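Pince parallèle Claveo à deux doigts – version pour essais comparatifs

Référence catalogue : 2 059
Masse embarquée, doigts compris : 600 g
Course d'ouverture : 92 mm
Effort de serrage maximal : 80 N

La pince Claveo est destinée aux laboratoires et aux services méthodes qui souhaitent évaluer la préhension d'objets souples sur un bras léger. Elle se monte sur la bride du bras Drulura sans pièce d'adaptation. Le corps, noir mat, s'affine vers l'extrémité et loge une caméra de poignet orientée vers les doigts. Ceux-ci sont ajourés sous la pointe et peuvent recevoir un revêtement adhésif au choix de l'utilisateur.

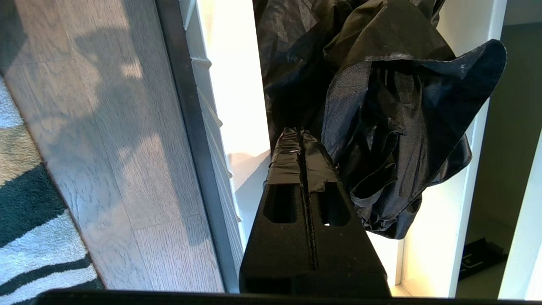 Les matières plastiques froissées, les films et les textiles légers constituent la catégorie la plus exigeante du protocole d'essai. Il est recommandé de conduire chaque série avec doigts nus, puis avec doigts revêtus, en conservant la même consigne d'effort. Le ruban doit être remplacé dès que ses bords se soulèvent. Tout câble cheminant près des pointes sera contrôlé avant la mise sous tension.

Deux contrôleurs sont proposés. Le modèle Uchida assure la régulation d'effort et l'enregistrement synchronisé des images. Le modèle Sunon, plus compact, se limite à la commande en position ; il convient aux objets rigides et aux démonstrations.

Contenu de la livraison : pince, paire de doigts de rechange, câble de liaison, notice en français. Le contrôleur est à commander séparément.

Prêt de matériel pour évaluation sur demande écrite. Prochaine période de prêt : septembre.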